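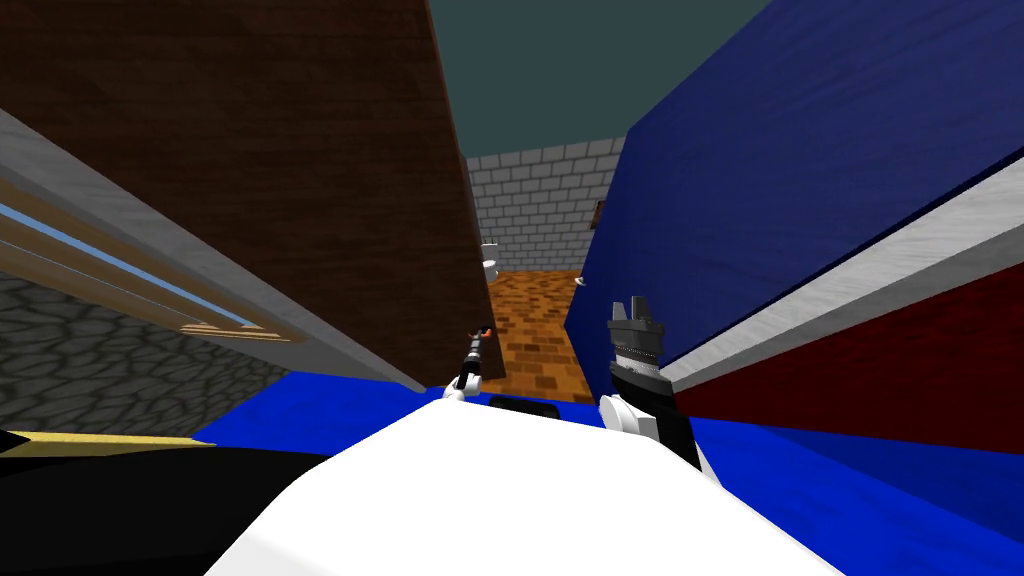
Wanted: people who get lost indoors

Zendness is looking for up to 14 people with a poor sense of direction to take part in a paid study of how visitors find their way around buildings they have never been in before. If you have ever walked out of a dentist's office and into a supply closet, said "sorry" to the mops and tried the next door, please keep reading.

We are a small wayfinding firm on the second floor of the Millitz building. Most of our work is signs: what they say, how high they hang, and why people walk straight past them. Our current client, Jekgate, runs outpatient clinics and has asked us to find out why so many patients end up in the staff kitchen. The staff would like to know too. They are running out of yogurt.

What you will do

You will come in for one session on a Monday, starting at 9:30 a.m. and finishing before lunch. We will hand you an appointment letter of the sort a clinic would send and ask you to find the right desk. You will do this several times, with different letters and different signs. A researcher will follow a few steps behind with a clipboard and will not help you, however sadly you look at her.

Between walks you will sit at a screen and work through some questions about routes. You will be asked which way you would go, and how sure you are, on a scale that starts at "certain" and ends at "I would phone my sister."
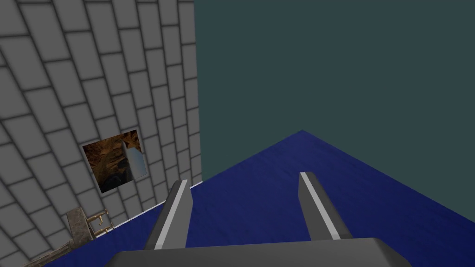

Who we are looking for

You should be 18 or older, able to walk and stand on and off for most of a morning, and comfortable reading a letter in English. Wheelchair users are very welcome, and every route we use is step-free. You should not have worked at a Jekgate clinic or been a regular patient at one.

Architects, mail carriers and anyone who says "I just always know where north is" will be thanked politely and sent home. We have nothing against you. You wrecked our last set of results.

What you get

A gift card, bus fare both ways, coffee, and a sandwich at the end. The amount on the card is in the information sheet, which we send before you agree to anything. You can stop at any point and still keep the card. The sandwich is also yours.

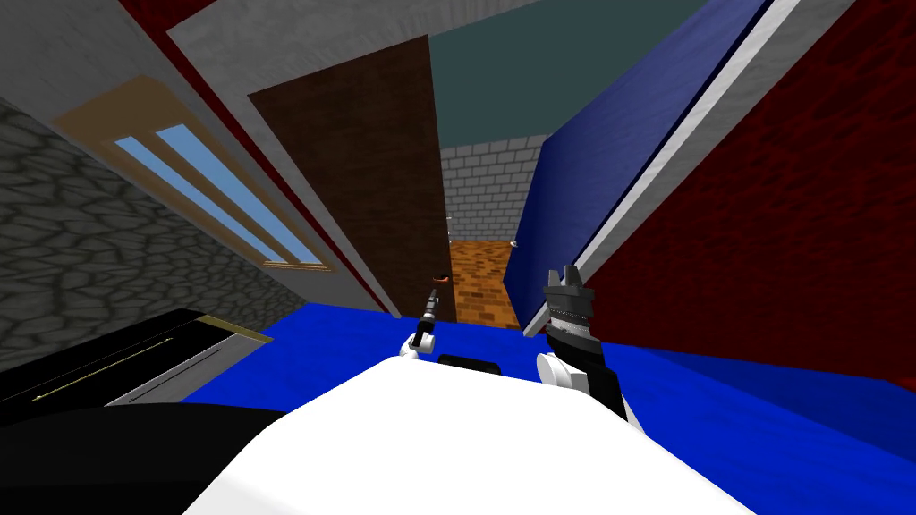

Computer-made interior with a bright blue floor and a dark red wall.

What we keep

We write down your route, your wrong turns and anything you say out loud, so mind your language or don't – it all goes in under a number. Your name stays on the consent form, in a locked drawer, and is not passed to Jekgate.

How to apply

Send a short note to Usman Afridi at Zendness, Suite 1731, Millitz building, or leave it at the front desk. Tell him about the last time you got lost inside a building. Half a page is plenty. He has already had one applicant send 4000 words on a single parking garage, and she is in.

If you are chosen, we will mail you directions. Please allow extra time.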